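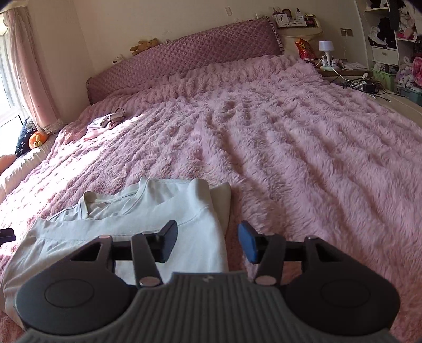

Lovside, July 26, 2021

Folding on soft surfaces: is it worth it? (13 replies, some hidden)

pettigrew_j
Opening post

Right, I've spent the weekend on clothes folding for the household set and I want opinions before I sink another fortnight into it. Our target is 1000 good demos of folding and stacking, hand-held gripper, real homes only. Up to now we've done nearly all of it on tables. Tables are lovely. Tables stay where you left them.

The trouble is that people fold their washing on the bed. So I've started on beds, and as you'll gather the first one has a pink fluffy blanket on it with a pile long enough to lose a pound coin in. White top near the front, finished pile further up, sun coming in sideways across the lot.

Things I've noticed so far:

The cloth doesn't slide. On a table you pinch a hem, drag it over, let go, done. On fluff the bottom layer grips and the top layer doesn't, and you end up with a sort of cotton sandwich.

The fingertips go into the fur before they find the hem. About one grab in three comes up with blanket in it as well.

It's slow. I was doing a T-shirt on the table in 13 seconds and I'm not going to tell you what it is on the bed.

So: keep going, or put a board down on the bed and pretend?

Jalen

wusura_fan
Reply 1

Keep going. If the policy only ever sees a white worktop it'll fall over the first time it meets a duvet. We did 200 demos on one desk in January and the thing learned the desk. It knew the desk beautifully. Moved it to the desk next door, same model of desk, and it folded the air just to the left of the shirt.

tin_of_bolts
Reply 2

Disagree, sorry. You're mixing two problems. Folding is one, grabbing thin cloth off deep fluff is another, and you're asking one pile of demos to teach both. Get folding solid on flat stuff, then add the horrors.

Also white top on pale pink in direct sun. Have you checked the exposure? Where the light lands further up the bed the blanket's nearly white, and if you shift the shirt up there you've got white on white and no edge to find.

pettigrew_j
Reply 3

I did check, and you're right that it's bad up there. Nearer the front it's fine, you can see the neckline and the hem band without squinting. I could pull the curtain, but then I'm tidying up the light, and the people who'll use this won't be.

tin_of_bolts
Reply 4

They might. I shut my curtains all the time.

mossgrove
Reply 5

Can I ask a beginner's question? Why does the rest of the room matter? There's a teddy bear asleep on the headboard, a crisp packet or something like it, a shelf unit stuffed to the gunwales. Does the learner care about any of that, or should we be moving it all out first?

wusura_fan
Reply 6

Leave it. The mess is half the value. You want the learner to work out for itself that the bear has no bearing on the shirt.

(I heard it as I typed it. It stays.)

tin_of_bolts
Reply 7

It'll only work that out if the bear is there in some homes and missing in others. If you shoot the whole bed lot in one bedroom, then as far as the learner's concerned folding is something you do in front of a bear. Fifty demos a room, then move on. That was the rule at Michailidis when I was there and it's the only rule of theirs I've kept.

pettigrew_j
Reply 8

Fifty a room means twenty rooms for my 1000. I have lined up four. One of those is my own and I've been asked not to put that one on the internet.

mossgrove
Reply 9

You can have mine if you don't mind a cat. I do mind the cat but that's a separate thread.

oldhand_trumov
Reply 10

Coming at this from the boring end. What are you doing with the failed grabs? If you're throwing away every take where the blanket comes up with the cloth, you're throwing away the only takes that show how to get out of it. On the Trumov set we kept anything where the person recovered and finished the fold. We binned it only if they put the gripper down or used their other hand.

Second thing, start positions. Look at how the top is lying in the opening shot. It's already half folded, neckline up, creased down the left. Fine as one start. If every take starts that neatly you're teaching the second half of a job. Chuck it on the bed from the doorway for a good third of them.

Third thing, open the jaws fully before each take, as you have them there. I spent a miserable month on clips where half began open and half began wherever the last one finished.

pettigrew_j
Reply 11

Very useful, thank you, and slightly painful. I have been binning the blanket grabs. All of them. I'd prefer not to discuss how many.

On starts: guilty. I lay them out like a shop window without noticing. Will throw.

wusura_fan
Reply 12

+1 to keeping recoveries, with one moan. Tag them. We mixed ours in untagged and got a gripper that fumbled the first grab on purpose every time, then recovered with real style. It had concluded the fumble was part of the method.

oldhand_trumov
Reply 13

We cut the fumble off the front and started the clip at the moment things had gone wrong. Sorted it for us. It does mean someone sitting there trimming 2000 clips by hand and I won't pretend that someone enjoyed it.

tin_of_bolts
Edited into Reply 7, as the thread's about to lock

Still think you should finish the flat set first. But if you must do beds, do a plain cotton sheet, a knitted throw and the fluffy one, same shirt on all three, so you can see which bit is the surface and which bit is you. And write down which blanket it was. You think you'll remember. I've got a folder called "beds misc" that says otherwise.

pettigrew_j
Edited into opening post

Plan for now: beds stay in, fifty a room, three kinds of bedding, thrown starts for a third, jaws open at the top of every take, blanket grabs kept and tagged. Curtain open in the morning, closed after lunch, which should annoy everyone equally. Mossgrove, what time is the cat usually out?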